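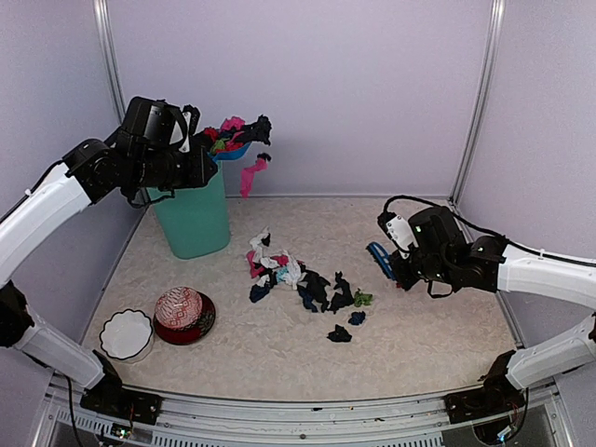

Warport Open Day

The Warport Open Day is a yearly public demonstration of two-armed household robots, held each November in the former ferry hall at Warport. It is run by Braler, a small maker of robot workcells, together with the Athumani Workshop, which writes the tasks. Entry is free. Visitors walk a loop past the cells and can stay at any one of them as long as they like.

Background

Started as an evening for suppliers. Doors were opened to the public the year after, when the hall became available, and 255 people came. Attendence has since grown to over 900. The first editions showed mostly block stacking and peg work; cleaning jobs were added when Athumani joined and have drawn the longest lines ever since.

Format

The hall has 7 cells, each with a task card on a stand. Runs start on the hour and half hour, last one at 5 in the afternoon. Between runs the staff reset the cell and take questions. No talks, no stage - the organizers dropped both early on. Printed guide at the door, one page, usually gone by noon.

Sweeping task

The best known task, listed in the guide as "Rakon" after the cell it was first run on. Cloth scraps in mixed colors are spread on the work surface. One arm has a brush, the other a dustpan, and the scraps have to end up in a tall bin. Bowls and a dish stay on the surface during the run and are not to be touched.

Cloth is used because it is hard to predict. Scraps fold, catch on each other, hang over the side of the pan. Tipping is the difficult part: in the demonstration a heap goes over the bin in one load, and long strips can come down outside the opening, by the back wall. The card does not count this as a failure. A scrap that misses goes back to being part of the job, and the brush arm may go after it once the pan is clear.

Both arms are fixed to the cell on their own mounts, one each side, so neither can reach everything comfortably. Timing between the two is the point most visitors ask about.

Other tasks

Folding hand towels, sorting flatware, closing zip bags. Also a lid-matching task, popular with children, withdrawn one year while the lids were replaced and then brought back in a easier version. The list changes from year to year and is posted in the hall only.

Scoring

Each run gets a mark for material in the bin and a mark for anything knocked or moved that should have been left alone. Time is written down but not scored. Results go up on a board next to the exit - no prizes.

Reception

Local coverage has been friendly, with complaints mainly about noise in the hall and the narrow walkway between cells. The walkway was widened for the latest edition. Some regulars have asked for longer runs with fewer resets; Braler has said it is looking at this for one cell.

See also

Athumani Workshop
Braler
Warport ferry hall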